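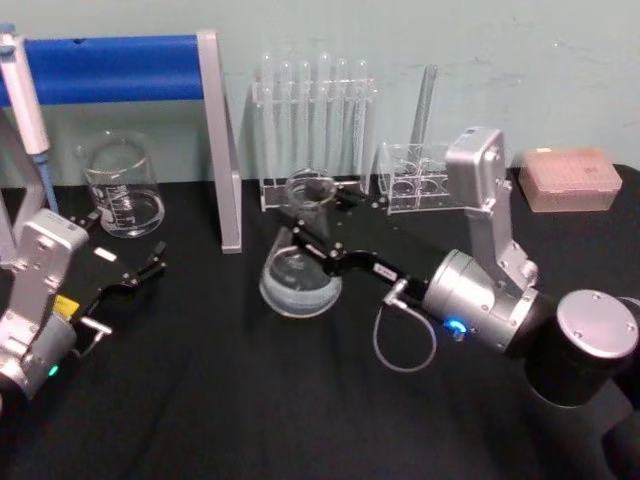

Haris Naqvi

Proof inspection checklist, trade paperback, second proof

Title: Dhanial
Category: fiction, comic novel
Publisher: Bamovard
Printer: Tresulix
Interior: 162 pages, 22 chapters, one color
Stage: bound proof, after author corrections
Result: hold. Three items open, listed in section 7.

Status codes. OK: checked and accepted. FIX: correct before release. NOTE: accepted, comment recorded. N/A: does not apply to this edition. An item left blank counts as unchecked and holds the file.

The interior was read on paper against the corrected manuscript. The cover was checked on paper and again in the printer's file. Page references are to printed folios in the second proof.

1. Front matter

1.1 Half title matches title page. OK

1.2 Title, author line and publisher name match the cover and spine. OK

1.3 Copyright page complete. FIX
The cover design credit is missing. It was on the first proof and dropped out when the permissions line was added. Restore it between the permissions line and the printing statement.

1.4 Number on copyright page matches barcode. OK
Compared digit by digit. Do this again if the back cover is replaced for any reason.

1.5 Edition statement correct. OK

1.6 Dedication on a right-hand page, blank verso. OK

1.7 Epigraph permission on file. NOTE
Permission covers print only. The e-book needs its own clearance or has to go out without the epigraph. Passed to rights.

1.8 Contents page. N/A
Chapters are numbered and have no titles. The contents page was cut at first proof.

2. Interior layout

2.1 Page count matches the job ticket. OK

2.2 Folios run in sequence, none on blank pages or chapter openers. OK

2.3 Running heads correct, left and right. OK
Author on the left, title on the right. Two pages in chapter 9 had these reversed in the first proof. Both corrected.

2.4 Chapter openers start at the same depth. FIX
Chapter 14 opens one line higher than the others. The style was probably overridden by hand when a widow was pulled back. Reset to the style and check the last page of the chapter afterward, where there is room for one more line.

2.5 Widows and orphans. NOTE
One orphan remains at the foot of page 104. Fixing it moves a section break to the top of the next page, where readers could miss it. Accepted as is.

2.6 Section breaks visible. OK
Breaks that fall at the top or bottom of a page are marked with an ornament. All others are a line space. Confirmed against the manuscript, where every break is marked.

2.7 Hyphenation. OK
No more than two hyphenated lines in a row. No broken proper names. "Dhanial" is set to never break and this was checked in the narrow setting used for the letters in chapter 11.

2.8 Gutter margin readable with the proof opened normally. OK
Do not flatten the spine for this check. A reader holding the book in one hand is the case to test.

2.9 Type consistent in letters, lists and office memos. OK
The memos in the novel use the sans face with ragged right. The letters use italic. The one memo quoted inside a letter follows the letter style, as agreed with the author.

2.10 Show-through. OK

3. Text

3.1 All author corrections entered. OK
Each mark on the first proof was ticked off in pencil against the second. Four were queried and settled by email. The answers are filed with the first proof.

3.2 No new errors in lines touched by corrections. OK
The whole paragraph was reread in each case, along with the line before and the line after. Errors introduced at this stage are seldom in the corrected word itself.

3.3 Names consistent. NOTE
Dhanial is spelled the same way throughout, except where his supervisor gets it wrong on purpose in chapters 3, 5 and 17. These are listed on the style sheet. Do not correct them.

3.4 Places consistent. OK
Jovness is the town. "Old Jovness" takes a capital O when it means the district and a small o when a character is only complaining about it. All uses were read for sense, since a search will not tell them apart.

3.5 Timeline holds. FIX
In chapter 6 the savings office closes its doors on a Friday. In chapter 7 a character recalls standing outside on the same day and describes it as the start of the work week. One of the two has to change. The chapter 6 reference ties into the payroll plot, so the easier change is in chapter 7. Author to decide.

3.6 Sums of money agree. OK
The missing deposit is 953 dollars in every mention, written out in dialogue and in numerals in the memos. Checked because the plot depends on it and because two earlier drafts used other amounts.

3.7 Dialect and slang spelled as on the style sheet. OK

3.8 Quotation marks, apostrophes and dashes. OK
Leading apostrophes face the right way. The typesetting software reverses them after a pasted correction, so run this check last.

3.9 Foreign words. OK
Set roman after first use.

3.10 Brand names, song titles and quoted lines. OK
Titles only. No lyrics are quoted. A half line of a song in chapter 20 was replaced by the author with a description of the tune.

4. Legal and sensitivity

4.1 Standard fiction disclaimer present. OK

4.2 Names of firms and officials in the novel searched for real matches. OK
One bank name was changed at manuscript stage. The old name was searched for in the proof and does not appear, including in the memo headers, where it had survived the first pass.

4.3 Reader reports answered. NOTE
Two outside readers commented on the con scenes in chapters 8 through 10, where Dhanial passes himself off as someone with dangerous friends. One found the joke aimed at the right people. The other thought the second dinner went on too long at the expense of the waiter. The author cut half a page from the dinner. Both readers have seen the cut and neither asked for more.

4.4 Content line agreed for catalog copy. OK

5. Cover

5.1 Spine width matches page count and paper. OK
Tresulix supplied a new template after the contents page was cut. The designer's file uses the new one. Delete the old template from the shared folder.

5.2 Spine text centered and reads top to bottom. OK

5.3 Bleed and safe area. OK
The author's name sits close to the trim at the foot of the front cover. It is inside the safe area.

5.4 Barcode size, contrast and quiet zone. OK
Scanned from the printed proof with two different readers.

5.5 Price agrees with metadata. OK

5.6 Back cover copy. NOTE
The copy gives away the resignation in chapter 18. Marketing is aware and wants to keep it. My view is that the sentence could stop after "until the auditors arrive" and lose nothing. Recorded only.

5.7 Review quotes checked against source. OK
Each quote was compared with the published review. An ellipsis was added in one where a clause had been dropped.

5.8 Laminate. OK
Matte, as ordered. Rubbed with a dry cloth and a thumb. The dark area of the front cover shows finger marks more than the gloss sample did, within what was expected.

6. Binding and trim

6.1 Trim square, all four corners. OK

6.2 Pages in order, none doubled or missing. OK
Turn every page. A check of folios on the fanned edge will not catch a doubled leaf.

6.3 Glue line even, no pages pulling. OK
Opened at the front, middle and back, ten times each.

6.4 Cover grain runs parallel to the spine. OK

6.5 Score line does not crack the ink. NOTE
Slight lightening along the front score after repeated opening. Not visible at arm's length. Compare again with the first copies off the run.

7. Open items

1.3 Restore cover design credit. Typesetter.
2.4 Reset opening depth, chapter 14. Typesetter.
3.5 Resolve day of the week, chapters 6 and 7. Author, then typesetter.

The revised pages can come as a PDF. A third bound proof is not needed unless the chapter 7 change runs over the page. If it does, recheck 2.2, 2.5 and 2.6 from that point to the end of the chapter.

8. Comments received on this checklist

From editorial: asked whether 3.3 should list the misspelled forms. They are on the style sheet, and a second list would have to be kept in step with it. Left as is.

From the designer: 5.2 should say which direction applies to editions sold outside the country. Agreed. To be added to the blank form. This edition is domestic only.

From production: 2.10 has no comment and no method. The method is to hold a single leaf over a blank one under ordinary room light and read it. If the type on the other side distracts from the reading, mark FIX and ask for the next paper up. The proof passed on pages 12, 60 and 131.

From the typesetter: chapter 14 opener confirmed as a manual override, now removed. The last page of the chapter gains one line and holds. Item 2.4 stays open until the revised page is seen.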